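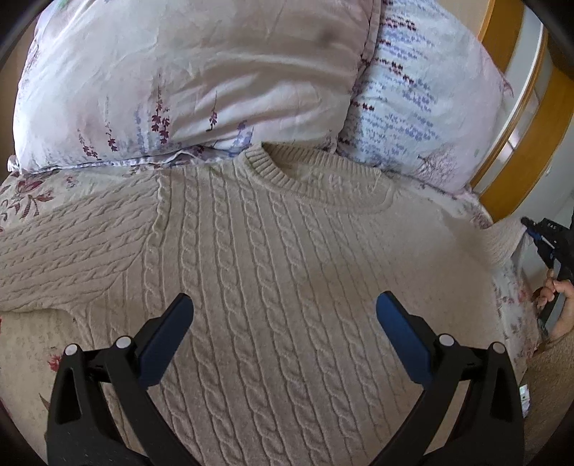
Figure 3. Cable-knit sweater laid front side up on a bed, with one cuff drawn out to the side.

4.2 Knitwear and bulky garments

Knitted garments took more space on the bed than any other class in the Mellent set, and they were the class where our participants differed most in method. A shirt has seams and a placket to fold along. A heavy sweater has neither, and the person folding has to choose a line by eye. In the sweater of Figure 3 the columns of cable stitching offer such a line, running down the body from the collar. Most participants told us they used a feature of this sort when they had one. With plain knits they worked from the collar and the hem.

Sleeves were handled first in 71 per cent of the knitwear trials. The usual order was to straighten one sleeve by its cuff, lay it across the body, repeat on the other side and then fold from the hem upwards. Ribbed cuffs are easy to take hold of, but they stretch – and a sleeve pulled out too far springs back when it is let go. Participants who pulled gently needed fewer corrections afterwards. We did not find the same effect for woven sleeves.

The surface also mattered. Lai and Estine both supplied firm tables, while the Clarard trials were done on beds that were already made up. On a bed the garment sinks a little and the cover moves with it, so that straightening one often disturbs the other. 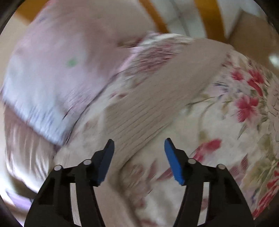 Patterned bed linen and loose floral cloth caused a separate problem at the labelling stage. Where one printed fabric lay over another, our annotators often disagreed on where the upper piece ended. Plain bands and borders helped, as they gave a clear edge to follow even when the cloth was heaped. Of the 2000 folds labelled for this section, 15 were set aside as the edges could not be agreed. All of these involved printed fabric, and none involved knitwear. We return to the heaped items in Section 4.3.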